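# Chapter 4: Teaching by Hand

I started the robotics club at my school with one arm, a borrowed laptop and a room that smelled of paint. By the second month I had 16 students and a problem. Everybody wanted to drive the arm, and it took each of them most of a lunch hour to get it to pick up a spoon. We were using a game controller back then, with one stick for up and down and another for turning the wrist, and I still have the dent in my desk from the afternoon Orest Pylypenko mixed them up. (Sorry, Orest, but it's a great dent and it's going in the book!)

So this chapter is about the way we do it now, which is much more fun. You'll take the gripper off the arm, or build a second one that matches it, and hold it in your own hand. You do the job yourself, the camera on the tool records what it sees, and later on the arm tries to learn from your recordings. If you've worked through Chapter 3 you already have a pair of fingers that open and close properly. If yours still stick, go back and sort out the spring before you read any further, or you'll be grumpy by page two.

The task for the whole chapter is setting and clearing a small table. I picked it after trying blocks, which my students found dull, and then socks, which were a disaster. Dishes are a nice middle ground. A bowl is stiff, it has a rim you can pinch, and you know right away when you've put it down badly because of the noise. Spoons are harder than they look. They're thin, they lie flat, and the handle swings around when you grab it too far from the middle.
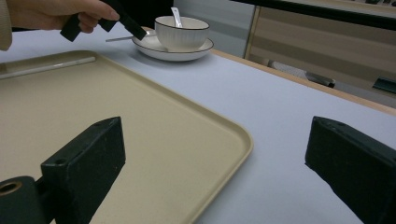 Work in pairs if you can. I used to let people record alone and the results were fine, but they never talked about what they were doing, and talking is where most of the learning happens in my club. One of you does the pickup while the other watches the fingers and says when they're crooked. Then swap. Yevdokiia Savchuk, who was in Grade 11 when she joined us, got her partner to close his eyes and describe the motion out loud before each try, and I've stolen that for my beginners every year since.

A word about speed. You'll want to go fast, especially once you get good at it, and I'd ask you not to. Move at the pace you'd use carrying a full cup of tea across somebody else's living room. When my group went to the Gimbridge meet in December, our first set of recordings was all jerks and swoops, and the arm copied the swoops beautifully! We redid the lot in the hallway on Wednesday night, sitting on the floor, with a cafeteria tray and a soup bowl we'd bought from the shop across the road.

How many recordings do you need? For the exercises in this chapter, 78 good ones will do. My students groan at that number, and then they discover that a single try only takes a few seconds and they've finished before the bell. The big project at the end of the book asks for 2000, shared across your whole class, so it's worth getting into tidy habits now. Name your files the same way every time. Write the object first, then your initials, then the try. I once spent a whole weekend sorting 127 files that were all called "test" and "test again", and I'd like to spare you that.

You'll also need to decide what counts as a good try. Talk it over before you start and write it on the board. In our club a try is good if the object ends up where we said it would, the right way up, and your other hand never helped. Dropping something and picking it up again is allowed, but mark it with a D. We'll come back to the D files in Section 4.5, and some of them will be more use to you than you'd expect.

### Before you start

- Check that both fingers are tight on their mounts. Wiggle them.
- Wipe the camera lens with a soft cloth.
- Charge the battery the night before.
- Agree with your partner on where each object begins and where it should end up.
- Put your notebook somewhere off the table.

### Warm-up 4.1

With the recorder switched off, move one spoon from the table to a saucer. Do it until you can put it down without a clatter, then change hands and try again. Write two or three sentences in your notebook about where on the handle you held it and whether you'd hold it there next time.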